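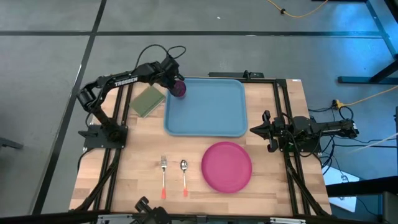

Hotov Cell Rules, second edition: a review

I have now read the Hotov Cell Rules twice, which puts me one ahead of most of the people who have signed the sheet at the back saying they read them. It's a spiral-bound handbook of 70 pages, published by Garnitport, and it sets out good practice for small shops running a pair of tabletop arms on light work: sorting, handing over, setting and clearing a table. It comes with a laminated wall card and a roll of labels. The labels are excellent. The rest is a mixed bag.

Start with the best part, the chapter on floors. The author, Marin Hodžić, has plainly tripped over things. He wants tape on the concrete, he wants it dark enough to see, and he wants everyone to know what each strip means. We had tape down on our floor before the book came. What we didn't have was agreement. Siriporn Duangkaew took one of our strips for a walking line, I took it for a keep-out line, and we'd both been perfectly confident for months. The handbook makes you write the meaning down and hang it on the wall. It took us a morning, most of it arguing.

Cords get four pages. Power cords should go around the walking space, and arm cables need enough slack for full reach but not enough to find the gripper. Bright yellow extension cords are praised for being visible, then scolded for being on the floor in the first place. Ours are yellow and on the floor. I felt both the praise and the scolding.

The chapter on two arms sharing one table is where the money went. The rule is simple enough to remember with your hands full: one arm works, the other waits, and the waiting arm has to have a named place to wait. If it waits with its gripper over the middle of the table, the book wants that written down as part of the shared zone, with a rule for who goes first. Our side-mounted arm likes to hang out right there, pointing inward like a guest who has heard there's cake. We'd never called that a zone. We do now, and the handoff plan is better for it.

I also liked the section on practice objects. Hodžić is firm that you should start with light plastic cups and plates in colors that stand out from the tabletop, and keep glass and sharp knives away until the stop drill is second nature. Forks are allowed, with a page of grumbling. Each object gets a starting spot, and you reset to that spot before every run, including the napkin. There's a whole paragraph on the napkin. Fold it the same way every time, it says, and if you can't agree on the fold, let one person do it. Siriporn does ours.

Now the complaints.

The daily checklist has 11 items, and three of them are the same item wearing different hats. "Check base clamps," "Confirm arm is secure," and "Verify mounting" all end with me pushing on a base plate and frowning. I'd keep one and put the stop button at the top of the card, where a person might see it. It's currently near the bottom, below a reminder to wipe the tray.

Then there's the clear-space rule. The book asks for 30 inches of open floor on every side of the frame, and "every side" is doing a lot of work in a shop with stands, boxes, and other people. The older Jokier guide let you close off one side if it was marked and nobody stood there. Hotov gives no such mercy, and doesn't say why. I wrote to Garnitport to ask and got back a very polite copy of the page I was asking about.

The speed section is thin. You're told to go slow while anyone is learning, then normal after that, with no help on when learning stops. I'd have traded the foreword for a decent paragraph on that. The Sukprasert binder, ugly as it is, at least ties speed to who's standing inside the tape.

As an object, the handbook holds up. The spiral lets it lie flat next to the keyboard, the paper takes pencil, and the wall card has survived coffee. The index lists "stop" under "halt."

Worth buying if you have two arms and more than one opinion in the room. With a single arm, borrow a copy, do the floor and cord chapters, and take a few of the labels before you give it back.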